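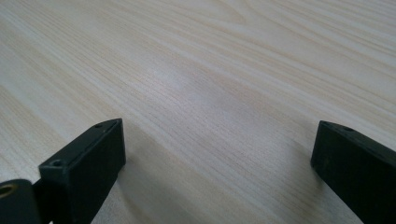
About us

Urness is a small outfit. We gather examples for robots that learn by being shown. Folding, stacking, wiping, putting lids on things. Somebody does the job by hand with a gripper, the camera on it records the lot, and the recording goes off to be learned from.

Started in June with 2 grippers and a borrowed kitchen. Now 3 rooms, and a good session brings in 200 examples. Our first big job was for Fomano: 800 goes at clearing a table, every one checked by eye before it went out. Bad ones get thrown away. Dropped cups we keep if the client wants them, some do.

What we do
Recording in our rooms or yours
Sorting and labelling
Re-takes, no extra charge if the fault was ours

Kordestani is our own checking tool. Flags shaky starts, fingers left shut, missing bits. Still a bit rough round the edges but it saves us hours evry week. Unico is the older one, we're phasing it out.

No robot experience needed to work here. Steady hands, patience, and you dont mind picking up the same spoon all morning. Training takes an afternoon.

Want to see a session? Mornings are best, we start at 9. Use the contact form and say what task you have in mind.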